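Greline 76 Folding Work Table: Eight Months In

Posted Jun 29, 2021 by Eleri Eynon

I bought the Greline 76 in October to replace a desk that had started to sag in the middle. I sew, cut patterns and do my bookkeeping in the same spare room, so I needed one surface that could handle all of it and fold away when family visits. The table cost $178 with shipping.

It came in one flat box. The legs are already attached and fold out from underneath, so the only assembly is screwing on the four feet and the center brace. I did it alone, but turning the table over at the end was a two-person job and I should have waited. The instructions are a single sheet with small drawings. Step 3 shows the brace backward. If the holes don't line up, flip it.

The top is 76 inches long, enough to lay out a full pants pattern without shifting the fabric. I had looked at the Orkine before buying. It is $40 cheaper and a good deal shorter, and the store model in Clondamby wobbled when I leaned on one corner. The Greline wobbles too, but only if the feet are off level. Each foot turns by hand and I have had to adjust them twice.
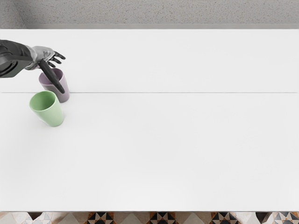

Cleaning has been easy for the most part. Coffee and tailor's chalk come off with a damp cloth. Ballpoint ink does not, and I have a short blue line near the front edge that is there for good. A rotary cutter will mark the surface, so use a mat. Iron on it only with a thick wool pad underneath – I tried a folded towel once and the finish went dull in a patch the size of my hand.

My sewing machine is an older metal one and heavy. With the machine at one end, the top stays flat. At high speed there is some shaking in the middle, and pins will walk toward the edge. Aušra Navickas, who takes in alterations, has the same table pushed against a wall and says hers barely moves. I may try that.

The weak point is the leg latches. They are stiff, and one has pinched my thumb more than once. Greline sent me a replacement latch in under two weeks, free, but the new one is just as stiff as the old one. A little candle wax on the hinge helped. The Ķēniņš table a friend of mine owns has a much better latch, but it runs close to $1,000 and does not fold as flat.

Folded, it slides behind the guest bed with room to spare. I would buy it again at this price, though I would want the latches fixed before I paid any more for it.

Four stars out of five.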